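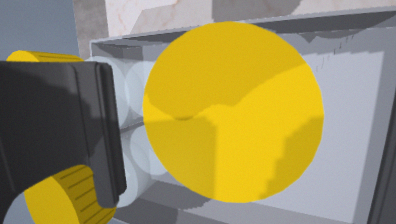 Why do you practice in a simulator first?

Our shop is one shared garage bay, and the Plevarari arm only gets bench time when the table saw is off. In the simulator we can run it all evening in our socks! The Trusstead build has had 2,729 simulated tries so far, and the real arm has had 291.

Why do the shadows look so jagged?

We keep the shadow quality turned way down so that an older laptop can keep up. You'll notice stair-stepped edges on the yellow disc and along the inside of the gray container, and they don't bother us one bit.

Do I need to build the whole thing to join in?

Goodness, no. Plenty of folks start with just the software (it's a free download from our files page) and come by to meet the arm later on. If you do decide to build, set aside 2 weekends and $300 for parts, and please ask before you order motors, as we often have spares in the drawer.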